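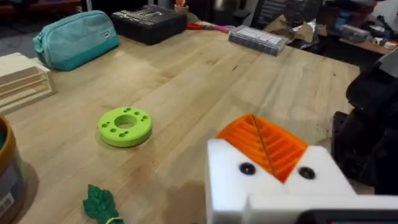
Chapitre 4
De l'image à la consigne : la chaîne logicielle de la saisie

Objectifs du chapitre

À l'issue de ce chapitre, l'étudiant sera en mesure de décrire les étages logiciels compris entre l'acquisition d'une image et l'envoi d'une consigne aux articulations, d'exprimer une pose de saisie dans le repère approprié, et de choisir une politique d'exécution adaptée à la fiabilité de la perception. Les notions de cinématique directe et inverse sont supposées acquises. Les rappels sur les matrices homogènes figurent en annexe.

4.1 Position du problème

Saisir un objet posé sur une table paraît relever de la seule mécanique. Or, dès que la position de l'objet n'est plus imposée par un gabarit, l'essentiel de la difficulté se déplace vers le logiciel. Il faut localiser l'objet, estimer son orientation, retenir un couple de points de contact, calculer une trajectoire d'approche exempte de collision, puis la suivre en tenant compte des écarts constatés en cours de mouvement.

On note c le repère de la caméra, p celui de la pince et b celui de la base du robot. Lorsque la caméra est solidaire du poignet, la transformation entre c et p est constante. Elle est déterminée une fois pour toutes par l'étalonnage dit « main-œil », dont la méthode est exposée en 4.3. La pose d'un objet dans le repère b s'obtient alors par composition de trois transformations : base vers pince, donnée par les codeurs ; pince vers caméra, issue de l'étalonnage ; caméra vers objet, fournie par la perception.

Toute erreur commise sur la deuxième transformation se reporte sur l'ensemble des saisies. Une erreur d'orientation, même faible, produit un décalage qui croît avec la distance entre la caméra et l'objet. À 200 mm, un écart angulaire d'un degré déplace déjà le point visé d'environ 3,5 mm.

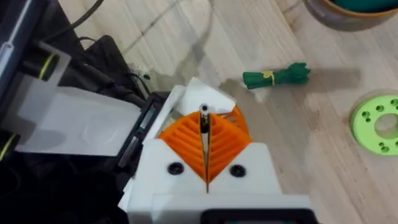 Figure 4.1. Vue de la caméra embarquée. Les doigts nervurés orange de la pince, le faisceau vert lié de jaune et, à droite, le disque perforé vert clair.

4.2 Architecture retenue

Les exemples de ce chapitre s'appuient sur la plateforme d'enseignement Skokbridge, développée sous la direction de Natsumi Ichikawa et de Katsuhiko Imai. Son logiciel est organisé en quatre modules qui échangent des messages horodatés.

Perception. Le module reçoit les images et produit une liste d'hypothèses, chacune munie d'une classe, d'une pose et d'un indice de confiance. Un objet rigide, tel que le disque de la figure 4.1, se prête à l'ajustement d'un modèle géométrique. Le faisceau vert, dont une extrémité s'évase, se décrit mieux par un masque de segmentation et un axe principal.

Planification. À partir des hypothèses retenues, le module engendre des saisies candidates, élimine celles que la cinématique interdit et ordonne les autres selon un critère de coût. La structure du bras et ses supports font partie du modèle de collision au même titre que la table.

Commande. Une boucle d'asservissement convertit la trajectoire en consignes articulaires. Elle peut interrompre l'approche si l'écart de suivi dépasse un seuil fixé par l'utilisateur.

Journalisation. Images, états articulaires et décisions sont enregistrés avec une base de temps commune. Le corpus Pokcombe, constitué par Mehwish Bugti et Daichi Mizuno et utilisé dans les exercices, comprend 2386 séquences d'apprentissage. Les séquences de validation sont conservées dans un répertoire distinct et ne doivent pas servir au réglage des paramètres.

On prendra garde au fait que la pince occupe une partie du champ de la caméra. Les pixels correspondants doivent être masqués avant la segmentation, faute de quoi les doigts peuvent être proposés comme objets à saisir. Les ombres portées sur la table appellent la même vigilance, en particulier lorsque la segmentation repose sur un seuil de luminance.

Questions préliminaires

Avant d'aborder la section 4.3, le lecteur est invité à écrire la composition des transformations du paragraphe 4.1 sous forme matricielle, puis à établir l'expression de l'erreur de position résultant d'une petite rotation parasite entre les repères p et c. Il précisera les hypothèses de linéarisation employées.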